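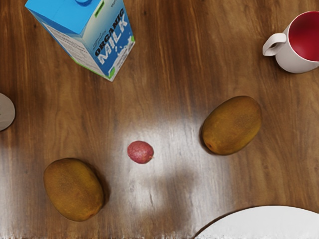
Section 2: Setting Up Your First Game

Okay, you've punched out the counters, you've sorted the little plastic bags, and you've probably already lost a die under the couch. Time to get a game of Wenidov going! I wrote this section for people who have played a miniatures game or two before, but if you haven't, just take it slow and keep Section 1 open for the terms in capitals.

I'd plan on a full evening for your first game. Soo-ah Ryu (she wrote the siege rules and is much faster at this than I am) can be rolling dice before I've found my tape measure, so don't worry if setup feels long the first couple of times.

Before you start

You need two players, one warband each, the Penry terrain set or whatever hills and walls you own, the deck of Omen cards, and 16 Resolve tokens. If you bought the older Trasico box, the Resolve tokens are the round ones with a crown on them, and the square ones are for the campaign rules, so leave those in the bag.

Note: The second printing changed the Omen deck. If your cards are dated 05/05/2021 on the back, you have the new one and everything here matches. With an older deck, take out both copies of Broken Oath before you shuffle.

Setting the battlefield

1. Mark out a square playing area. I use bits of string, but the fold-out map works too.

2. Roll one die each. High roll is the Warden and low roll is the Raider. Reroll ties.

3. The Warden places the first piece of terrain anywhere outside the deployment strips. Then the Raider places one, and you keep taking turns until you both say you're happy or you run out of pieces.

4. Put the Beacon marker in the exact center. If there's a hill or a wall in the way, slide the terrain over, never the Beacon.

5. The Raider picks a table edge. The Warden gets the opposite one.

Caution: Don't block the Beacon in completely. At least one side has to stay open wide enough for a mounted model to get through. We had a playtest game where both of us walled it off out of pure spite, and we spent the whole night throwing rocks at each other — fun for a bit, but not much of a game.

Building the warbands

6. Each player picks a Captain. For your first game I'd really go with the ones on the starter cards, the Jikach Lancer and the Salt Widow. They play very differently and neither one has any fiddly reactions to remember.

7. Add followers until you hit the points limit printed on your Captain's card. You can come in under, but you can't go over, not even by a single point (I've heard all the arguments, and I've made most of them).

8. Split the Resolve tokens evenly and put them on your Captain's card. You'll spend these to reroll failed courage tests, so keep them where you can both see them.

9. Give every follower one piece of gear from the basic list. Captains start with the gear on their card and can't swap it until the end of the first campaign game.

Note: Models carrying a banner take up a gear slot for it. This one gets missed all the time, mostly by me.

Deploying

10. Shuffle the Omen deck and deal three cards to each player. Look at yours and put one back on the bottom of the deck.

11. The Warden deploys one model touching the home edge or within the marked strip. Then the Raider does the same. Keep alternating, with Captains always going down last.

12. If you run out of models before your opponent does, they just place the rest one after another.

13. Flip the top Omen card. That's the weather for round one, and it affects everybody. If it's Black Fog, shuffle it back in and flip again — it's a brutal way to learn the shooting rules!

Caution: Once both Captains are on the table, nothing moves until the first activation. If you bump a model, put it back where you both agree it was and carry on.

Taking your first turn

14. The Raider always activates first in round one. After that you'll roll off for it, and you can spend a Resolve token to add one to your roll before either die is thrown.

15. Pick a model, move it, do one action with it, and turn its card sideways. Then it's the other player's go. When every card is sideways, the round is over, and you can turn to Section 3 for the end phase.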